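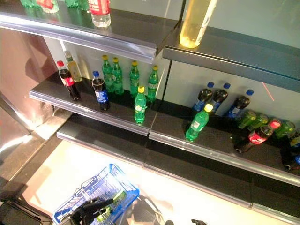

Soft drinks shelving at the Kilta store, with bottles on their sides in the right-hand section.

2018-09-12

Ekden has started a re-lay of the soft drinks bays at its Kilta store. The work covers 83 product lines and changes the shelf spacing, the front rails and the order in which brands are placed.

Under the new plan, colas go at the left of each bay and lemon-lime drinks beside them. Large bottles stay upright, one line deep behind the rail where the shelf allows it. Cans and small packs move to the lower levels. Until now the store has mixed cans and bottles on the same shelf, and lines have drifted away from their price tickets.

Shelf spacing is set at 40 cm for the large bottles. The fittings come from Nomeck, which also supplied the clear ticket rails. These clip to the shelf front and can be taken off for cleaning without tools.
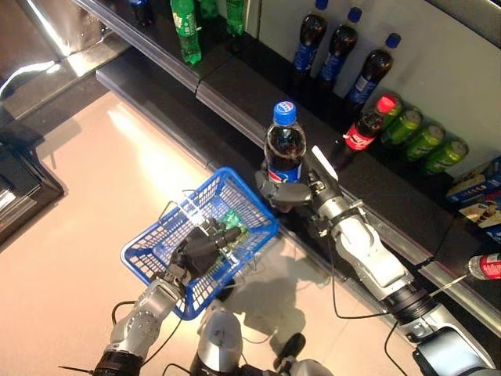
Stock that has fallen over is the main fault the plan is meant to correct. A bottle on its side takes up the width of several standing ones and hides its label from the aisle. Fallen items are to be stood up or taken off the shelf by basket, checked for dents and split caps, and put back in the right place. Damaged stock is written off at the end of the shift.

Loïc Mallet, who manages ambient grocery for Ekden, said the bays would be worked in 2 stages, left-hand sections first. "Tickets are changed once the stock is in position. Doing it the other way round gave us wrong prices on the last re-lay," he said.

Snack boxes now at the end of the drinks run will stay there for the time being. A separate plan for snacks is being drawn up with Kodikara, the distributor, and is due before the end of September.

The drinks aisle will remain open during the work. Prices and pack sizes are not affected.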